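Workshop Assistant (part-time), Sheehan Reuse

Sheehan Reuse takes in office equipment that firms no longer want, checks it, cleans it and passes it on to schools, charities and households. Most of what comes through the door is small: keyboards, mice, desk lamps, phones, extension leads. We handle up to 3,000 items a year and are looking for a workshop assistant to join the team at our Flornik Street unit.

The post is for 12 hours a week, worked over 2 days. One of these must be Friday, when most of our collections arrive. The other can be agreed with you. The contract runs for 4 months in the first place and may be extended.
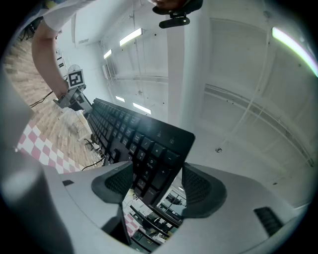 You will spend most of your time on keyboards and other desk equipment. The main duties are:

Unpacking deliveries and sorting items by type
Looking over each item for cracked cases, missing keys and damaged cables
Plugging keyboards into a test computer and trying every key, including the number pad
Cleaning between and under the keys
Recording results on our stock system, Wurnamov (training given)
Packing tested items for delivery and keeping the benches clear

Electrical safety testing of lamps and other mains equipment is done by a qualified member of staff. You will not be asked to do this, but you will need to set aside anything with a damaged plug or flex. 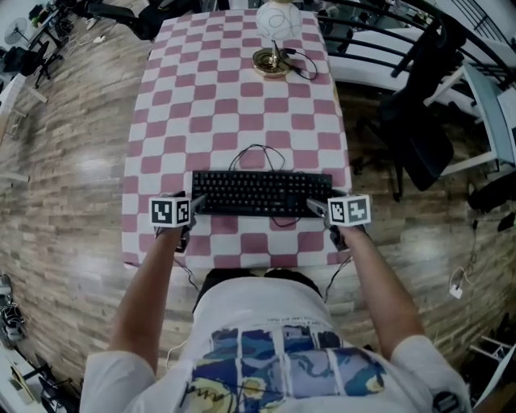 Cables take up more time than most new starters expect. Each one has to be straightened, checked along its length and tied before the item goes into a box. A full-size keyboard with its lead in a loose tangle on the cloth, like the black one on the pink and white checks, is a typical piece of work. Leads are tied with reusable straps, never wrapped tightly round the keyboard, and a label with the stock number goes on the plug end.

No qualifications are needed. We are looking for someone who:

Can work carefully at a repetitive task
Is comfortable using a computer for simple records
Can lift and carry boxes of moderate weight
Gets to work on time and lets us know if they can't

Experience of repair, warehouse or shop work would be useful but is not required.

We provide gloves, tea and coffee, and a locker. The unit is on the ground floor with level access. There is bicycle parking in the yard and a bus stop on the corner by the Groker building. We can't offer car parking.

To apply, pick up a form from the Flornik Street reception or ask for one by post. CVs are accepted with a short covering letter saying which days you could work. Interviews will be held at the unit in October and include a short practical task at the bench. Please tell us beforehand if you need any adjustments.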